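Progress report to the Praltov program office
Reporting period ending in May
Prepared by Kristine Macapagal, Stirkar

Work in this period concerned the setup of the gripper cell in simulation. Yuk-lan Ho re-entered the jaw dimensions after the finger model was replaced, and Yao-tsung Chu reset the wrist camera offset to match. The earlier offset had placed the grasp point 17 mm too far forward. The corrected setup has completed 1,739 simulated cycles without a fault in the controller log. 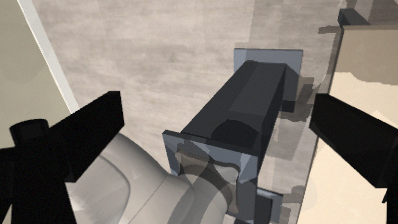 Cell Setup and Maintenance

The approach pose is now checked with the jaws open and clear of the part on both sides. The current test part is a black bar with a square plate at each end, set over a white curved fixture in the washroom model. The nearer plate renders as partly translucent. Ludger Hinrichs will review its material settings before the next set of runs.

Joint limits and jaw travel are to be checked every 300 cycles, and the results entered in the maintenance record. Two items remain open: the contact settings for the floor, and the written procedure for restoring the cell after a controller restart. Chia-jung Lo is responsible for both. No change to the approved budget is requested.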